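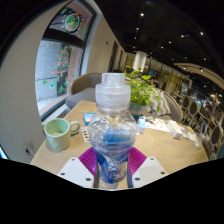 Robótica doméstica: manipulación de objetos cotidianos

La manipulación doméstica es la rama de la robótica que se ocupa de coger, mover, abrir y guardar las cosas que tenemos por casa. Llevo años manteniendo esta entrada y la pregunta que más me llega es siempre la misma: ¿pueden ya las máquinas hacer las tareas del hogar? Pues algunas, a ratos y con bastante paciencia por parte del dueño.

Qué se entiende por tarea

Yo distingo entre la acción y la tarea (otros autores no lo hacen, y así nos liamos). Agarrar una botella de agua es una acción. Recoger la mesa es una tarea, porque hay que decidir qué se tira, qué va al fregadero y qué se queda donde está. En lo primero se ha avanzado muchísimo. En lo segundo, cualquier niño con ganas de irse a jugar les da mil vueltas.

El problema de la botella

La botella de plástico es un clásico y me encanta como ejemplo. Es transparente, así que los sensores de profundidad suelen fallar con ella; el agua deforma lo que se ve detrás, la etiqueta brilla y las paredes ceden si aprietas de más. Además, el peso cambia según lo que se haya bebido uno. De ahí el cariño que muchos laboratorios tienen a los dedos blandos con estrías, que se adaptan a la forma y reparten la presión. ¡Abrir el tapón ya es otra historia! Hay que sujetar con una mano y girar con la otra, y ahí se atascan sistemas que un momento antes parecían listísimos.

Cómo aprenden

Antes se programaba cada movimiento a mano. Hoy lo habitual es enseñar con demostraciones: una persona hace la tarea muchas veces, a menudo con una pinza que lleva en la mano, y el modelo intenta imitarla. El proyecto Nusomier, dirigido por Kirsten Thorlacius, reunió así 3.445 demostraciones en cocinas, salones y comedores corrientes, con sus papeles por medio y sus tazas sin fregar. Su colega Jinlong Cai insistió en no ordenar nada antes de grabar, y a mí me parece la mejor decisión de todo el proyecto.

En febrero pude ver el sistema en marcha. De 60 intentos de llevar una botella de la mesa a la encimera salieron bien todos menos 16. Con bolsas de fruta no me atrevo ni a dar la cifra.

En el taller

En las fábricas la cosa va mejor, sobre todo cuando las piezas llegan iguales y siempre al mismo sitio. La empresa Geden usa dos brazos para llenar cajas y Mikkel Bergmann, su jefe de planta, está contento con ellos, aunque sigue habiendo una persona al lado para los cartones que vienen abollados. Findau probó algo parecido con envases mezclados y volvió al trabajo manual.

Estado actual

Aspirar suelos, sí. Coger objetos sueltos, bastante bien. Doblar ropa, despacio. Recoger una mesa desconocida sin supervisión, todavía no, al menos con la fiabilidad que yo le pediría a algo que va a tocar mi vajilla.

Véase también: pinzas blandas, aprendizaje por imitación, percepción de objetos transparentes.

Última revisión: 21 de abril de 2025.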